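The Purple Cup

When my aunt closed the noodle shop in Notbridge, she gave away everything except two tables, two steel bowls and one purple cup. The tables went to her front room, where they stood side by side before the television, and they were too big for that room. If you wanted to change the channel by hand, you had to walk sideways like a crab.

I came to help her on Saturday, May 12, 2018. The bus from Peltmont was late and I had my good shoes on, which was a mistake, because there were still boxes to carry from the shed.

"You are thin," said my aunt at the door. She says this to everybody. She said it once to the man from the gas company, who was not thin.

"I ate on the bus," I said.

"What did you eat?"

I had eaten a bread roll with nothing in it, so I told her about the traffic.

The buyer for the tables was a man named Tirta Hutapea. He wanted to open a small place near the river and he needed furniture. On the telephone he had offered 300 for both tables, and my aunt had said 591. She did not explain this number to me. I think she had made it from something, perhaps from what she paid in the beginning plus what she felt about it. He had then said 516, very quickly, and this worried her more than the first offer.

"A man who jumps so high wants something else," she said.

"Maybe he wants tables."

She gave me a cloth.

We cleaned them together. I was on one side and she was on the other, and the cloths met in the middle. I knew the pattern of that top better than I know the map of my own country. As a boy I did my homework on it after the lunch hour, and when the sums were too difficult I followed the orange lines with my pencil, pretending they were rivers. One of them I named the Ngui, after a river in a story that my uncle used to tell. I looked for it now. There were many orange lines, and every one of them could have been the Ngui.

"He proposed to me at this one," said my aunt.

I stopped wiping. I had always heard that my uncle proposed in a train station.

"The station was for your grandmother," she said. "She liked trains. The true one was here, before the shop was even open. We had no chairs. He put down two bowls, one in the other, and the purple cup. He said, this is all the dishes I have, do you want to share them. I said, where is the soup? He had forgotten the soup."

She laughed, and then she was busy with a spot that did not need it.

My uncle died in February, four years before. After this she cooked alone in the shop for a while, and then she had a girl to help, and then the girl got married. My aunt told these things always in the same order and with the same voice, as one reads a bus schedule. But the story of the bowls she had never told me. I am 57 now and I had known her for all of my life.

She went to the kitchen. I heard the cupboard. She came back with the bowls and the cup and put them down at the front of the table, the cup on the left side, and she pushed the small bowl a little until it sat well inside the big one.

"Like this," she said. "He was standing where you are standing."

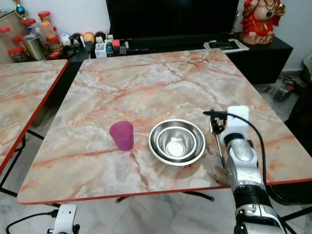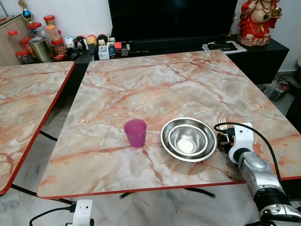 I did not know what to do with my hands. It seemed wrong to stand in his place, so I moved one step, and she told me to move back.

Mr. Hutapea came at four. He was a young man in a clean shirt and he took off his shoes without being asked, and my aunt noticed this. He said good afternoon to her, and to me, and with a small bow of his head also to the laughing statue beside the television. Then he put his palm on the marble pattern.

"I ate at this table," he said. "When I was a student at the Dument school. You gave me extra noodles and you wrote it down as ordinary."

"I never gave extra," said my aunt. "I would have lost money."

"Every Thursday."

She looked at him for a long time. I believe she was trying to find a thin boy inside the clean shirt. Her face did not tell me if she found him.

"The tables are 300," she said.

"I said 516."

"And I say 300. Do you want to fight with an old woman in her own house?"

He did not want to. He counted the money and she counted it after him, wetting her thumb. Then he asked, very politely, if the bowls were included, and the cup.

"No," said my aunt.

"Of course," he said. "I am sorry."

He would return with his cousin and a truck on Monday. He tied his shoes and we watched him from the window until he turned at the corner. My aunt put the money in the tin for tea, although there was still tea in it.

"You could have had the other price," I told her.

"You sold your car to your brother for how much?"

I had sold it to my brother for a dinner, and the dinner was bad.

We did not carry any boxes that day. She made soup, the real one, with the bones, and this took until dark. I sat at the nearer table in my good shoes. She filled the big bowl for me and the small one for herself, and she poured water in the purple cup and put it between us. When she went back for the spoons I tried again to find my river. I thought I had it, close to the red edge, but then the steam came over it and my aunt told me to eat.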